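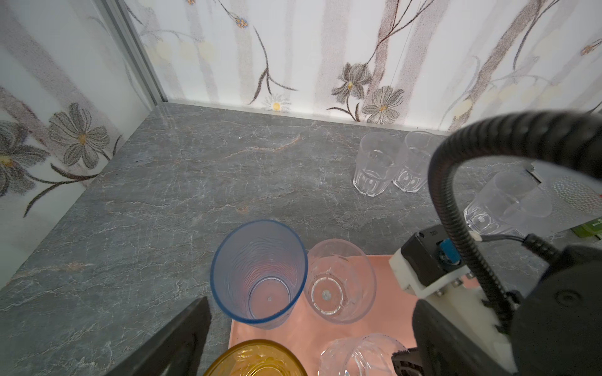 Huguette Charbonneau says glassware is the meanest thing you can hand a beginner, and that is exactly why she picked it for the fall project! The Rornby Robotics Club has spent the term on one chore, moving drinking glasses on and off a tray, and we are hooked. Clear rims are hard to pick out against a patterned counter, and a tumbler on its side wants a completely different approach from one standing up.

We're running 2 arms on a shared rail, and the newer members are finally getting comfortable driving both at once. Keeping the elbows apart is half the battle (ask anyone who took the first shift). The practice log stands at 59 runs, 31 of them by students who joined in June, which makes us very happy.

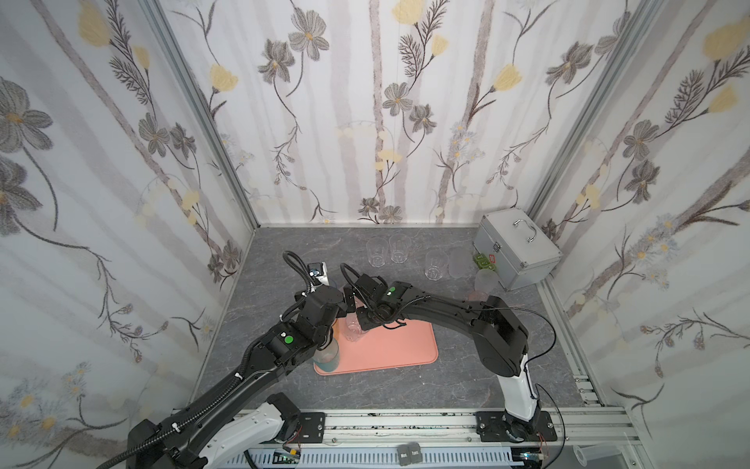

Both arms at the tray, with the teal glass on the left.

Next up is the sorting round: uprights first, then the ones lying down. Teams of 4 will share the controls and swap seats halfway through. Petrenko, our scoring script, now saves every attempt, so bring a laptop if you'd like to take your numbers home.

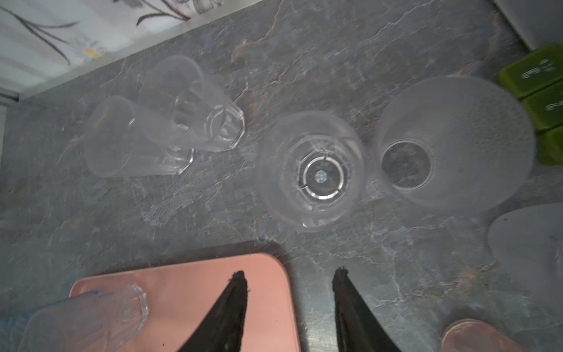
Florence Friesen wrote in to ask whether the sorting round could allow a second try after a tipped glass, and yes, it will, with a small time penalty. Sign-up for the round closes 28 November 2019.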